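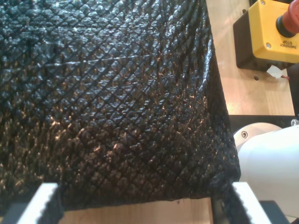 Prirkley Soft Goods is a catalogue of quilted, padded and textured household items, kept as a plain table with one row per item. It covers bags, cushion covers, oven gloves, placemats, pouches and other things that are soft enough to fold and have a surface pattern worth recording. The pattern gets its own set of columns because it changes so much with the way an item lies. On the black diamond quilting, for instance, the raised bumps pick up scattered white and warm highlights, and they look shinier towards the lower right where the material bends. A row that only said "black, quilted" would lose all of that.

Version and contact

This is the second release, dated December 11, 2023. It replaces the October release, which had the wrong closure type for most of the pouches. The catalogue is maintained by Thirumalai Poduval. Corrections are welcome and should quote the item number.

What is in the folder

items.csv – the main table, 522 rows
patterns.csv – the list of surface patterns, with a short definition of each
closures.csv – zips, poppers, drawstrings, flaps and so on
changes.txt – what has been altered between releases
readme.txt – this file

All tables are comma separated and saved as UTF-8. Text fields are in quotes. An empty cell means the value was not recorded. It does not mean "none", which is written out as a word.

Where the items came from

Most were bought second-hand in Etumska, either from the covered market or from house clearances. A smaller group came from a closed shop called Fernandes, which sold bags and travel goods, and these are mostly unused stock with the labels removed. The rest were given by people in Flikthorpe. The source column has one of three values: etumska, fernandes or flikthorpe.

Items were not cleaned before being recorded, except for loose dust. Stains, pulled threads and bent corners are noted in the condition column.

Columns in items.csv

item_id: a number that is never reused, even if an item is withdrawn.
kind: bag, pouch, cover, glove, mat, strap, case, cushion or other. There are nine values in all.
colour_main: the colour that takes up most of the outside.
colour_second: the next colour, if there is one.
pattern: one value from patterns.csv.
pattern_size: small, medium or large, judged by eye from arm's length.
finish: matt, satin or glossy.
finish_note: free text, used when the finish is uneven or looks different at a fold.
thickness: thin, padded or thick.
fold: a score from 1 to 5. An item scoring 1 holds its shape when lifted by one edge. An item scoring 5 drops straight down like a tea towel.
closure: one value from closures.csv.
material_guess: see the section below.
condition: free text.
source: see above.

Surface patterns

The commonest value is "plain weave", followed by "diamond". Diamond is used for any grid of crossing diagonal lines, whether they are stitched, pressed or moulded into the surface. In the October release stitched and pressed diamonds were kept apart, but the two recorders disagreed so often that the values were merged. If an item has raised bumps between the lines, finish_note says so.

"Ribbed" means lines in one direction only. "Pebbled" is for a fine irregular grain. Where an item has both a grain and a larger pattern, the larger pattern goes in the pattern column and the grain goes in finish_note.

Material

Treat material_guess with care. Few items had a care label, and leather and coated fabric are hard to tell apart by touch when the surface is heavily textured. The values are "leather or similar", "woven fabric", "knitted fabric", "foam-backed" and "unsure". We have left "unsure" in place even where a reader may feel the answer is obvious.

Known problems

Black and navy were recorded under warm indoor light for the first few boxes, and some of the navy items are probably listed as black. Around 9 rows have a thickness that does not fit their fold score – these are marked with a star in the condition column and will be looked at again. Straps that came away from a bag have their own rows, and the parent bag is named in condition where it was known. Handles were never measured.

The fold scores were given by two people. Each item was scored once only, so there is no way to check agreement from the table itself.

Use

The table may be copied, changed and shared, provided the name Prirkley Soft Goods is kept with it. It was put together for work on sorting and describing second-hand goods, and the values are too coarse for pricing or for judging age. Please do not use material_guess to label anything for sale.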